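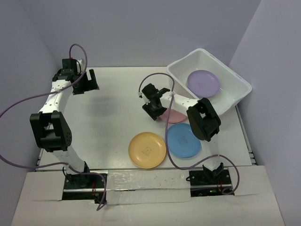
**Vudow Users Board / Two-arm cells / Maintenance and setup**

# Cable routing on the right arm of a plate-stacking cell

### prilorness_lab_ops

The Prilorness teaching laboratory maintains one two-arm tabletop cell, used for stacking plates in a white bin at the back right corner of the table. We request comments on the routing of the gripper cables before the April maintenance period.

The present arrangement is as follows. Each gripper is served by a purple cable that leaves the top of the gripper and returns to the base of its own arm. On the left, the cable swings well outside the table and does not concern us. On the right, when the gripper is lowered near the middle of the table, the cable falls forward and lies on whichever plates are in its path. At present those are the pink one and the blue one.

Our cycle log for the Umik task covers 766 runs. Of these, 20 were stopped by the operator with the remark "cable." The log does not record whether the cable had moved a plate or whether the operator stopped as a precaution.

We propose to fit a shorter cable on the right arm and to tie it to the forearm at two points. Members with similar cells are asked to state whether they have done this and with what result.

### wei_cell_maintainer

Our site operates a cell of the same type for the Wei project. We fitted a shorter cable last year and removed it within the month. The cable was adequate for the center of the table, but it came under tension whenever the arm reached to the back corner. The connector at the gripper worked out of its seat on two occasions, and the second required a replacement part.

Before any cable is shortened, the arm should be placed by hand at each of its farthest working positions with the power off. The required length should be taken from the worst of these. In our case it was the far side of the bin, at the bottom of the stack.

### bench_standards_office

I must disagree in part with the previous reply. The fault described is one of strain relief and has little to do with length. A cable that can pull on its connector will eventually do so at any length. If the first tie is placed close to the gripper, with a small free loop between the tie and the connector, the load is carried by the tie.

I would further ask the original poster to confirm whether the log distinguishes between stops at pickup and stops at placement. The two have different remedies.

### prilorness_lab_ops

The log was reviewed this morning. Of the 20 stops, the operators marked most as occurring at pickup, and the remainder have no position entered. We have added a required field to the form.

We accept the point regarding strain relief. We have not yet accepted that the present length can be retained. With the gripper at the rim of the top plate, the cable runs out toward the right wall and comes back over the bin, where it hangs in front of the stack. It is our view that this slack serves no purpose. 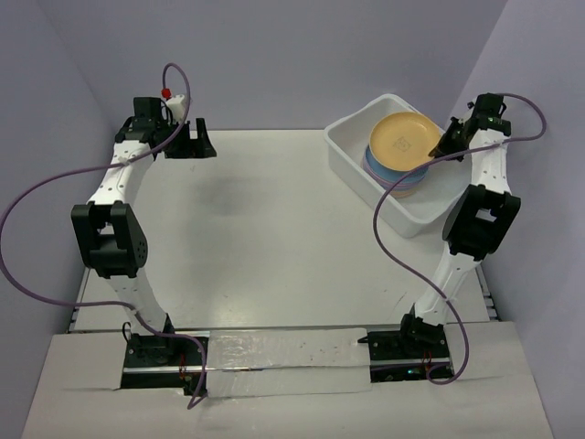

### wei_cell_maintainer

The slack does serve a purpose, namely wrist rotation. Please turn the wrist through its full working range at that position and observe the loop before deciding. On our cell a considerable part of the apparent excess was taken up.

I would also draw attention to the foil tape between the two bases. It is wrinkled. Ours was in a similar state, and a raised edge caught a cable during a return move. We now press the tape flat at each weekly check and replace it when it no longer holds.

### vudow_board_moderator

For the benefit of later readers, the procedure recommended on this board for rerouting a gripper cable is given below. Sites with their own written procedure should follow that instead.

1. Lower both arms to a supported position, stop the program, and disconnect power to the cell.
2. Remove all plates and lift out the bin.
3. Mark the present path of the cable on a sketch, including every point at which it touches the arm.
4. Place the first tie on the forearm near the wrist, leaving a free loop large enough for full wrist rotation.
5. Place the second tie below the elbow. Do not tie across the elbow joint itself.
6. Move the arm by hand through every working position. The cable must not become tight, and it must not enter the gap between two links.
7. Restore power and run the task at reduced speed without plates, then with plates.

Ties should be snug and should not deform the cable jacket. Reusable fabric ties are preferred on this board. Plastic ties with cut ends are a cause of jacket wear.

### bench_standards_office

I agree with the procedure except for step 5. On a lightly built arm, a tie below the elbow transfers the bending to one short length of cable, and the cable fails there first. Our office prefers a single tie and an overhead support behind the arm. A cell enclosed by walls on three sides offers a convenient place to fix one.

### wei_cell_maintainer

An overhead support was tried here and removed. It crossed the view of our camera in several positions. The two-tie arrangement has since completed 624 runs with the original cable length and no cable stops. I do not claim that this settles the matter for other sites.

### prilorness_lab_ops

We shall retain the present cable and follow the moderator's procedure with two ties, the first to be fitted with strain relief as advised. The foil tape will be renewed during the same work. The overhead support is deferred until we have checked our own camera view.

A trial of 205 runs is planned after the change, using the revised log form. The results will be posted to this thread.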